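3.2 Le vocabulaire de la prise en main

Le corpus Tavumlow réserve ses plus belles surprises au chapitre des verbes de préhension. Nous attendions une poignée de synonymes de « tenir » et de « saisir » ; le dépouillement a livré 464 formes distinctes, dont beaucoup manquent aux glossaires régionaux que nous avons pu consulter. Les locuteurs de Devia distinguent ainsi « pouguer » (tenir à pleine main, paume fermée) et « digoter » (tenir du bout des doigts, sans serrer), et ils corrigent volontiers l'enquêteur qui confond les deux ! À Acuña, village pourtant voisin, « digoter » s'est étendu à l'hésitation : on « digote » une réponse comme on digoterait une aiguille. Ce glissement du geste vers la pensée, bien connu pour « saisir » ou « comprendre », se laisse observer ici chez trois générations d'une même commune.

Figure 3

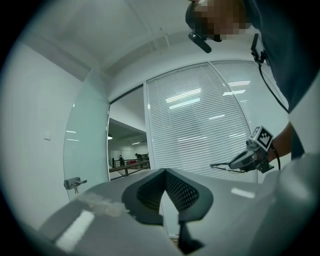
La morphologie est tout aussi riche. Le suffixe -oter, que l'on range d'ordinaire parmi les diminutifs, prend dans ces parlers une valeur de précaution : l'action est faite avec soin, sans être nécessairement petite ni répétée. On peut « levoter » une armoire à quatre, pourvu qu'on la ménage. Les entretiens, qui comptent jusqu'à 2 000 mots chacun, permettent de suivre cette valeur dans la conversation courante, loin des listes de vocabulaire où elle s'efface presque complètement. Six verbes seulement y résistent, tous empruntés au français commun au cours du siècle dernier.

Reste la question de l'aire. Les formes en -oter s'arrêtent net au col de Jurkon, alors que la plupart des isoglosses phonétiques le franchissent sans difficulté. Nous y voyons volontiers la trace des anciens circuits d'apprentissage : les jeunes descendaient vers Devia pour se former aux métiers du bois et du cuir, et rapportaient en septembre les mots de l'atelier avec les économies de la saison. L'hypothèse demande à être éprouvée sur le versant nord, où l'enquête n'a touché que des locuteurs âgés. Elle a en tout cas le grand mérite d'expliquer pourquoi les verbes de la cuisine et ceux du jardin, transmis à la maison, suivent une tout autre frontière, que nous décrivons dans la section suivante.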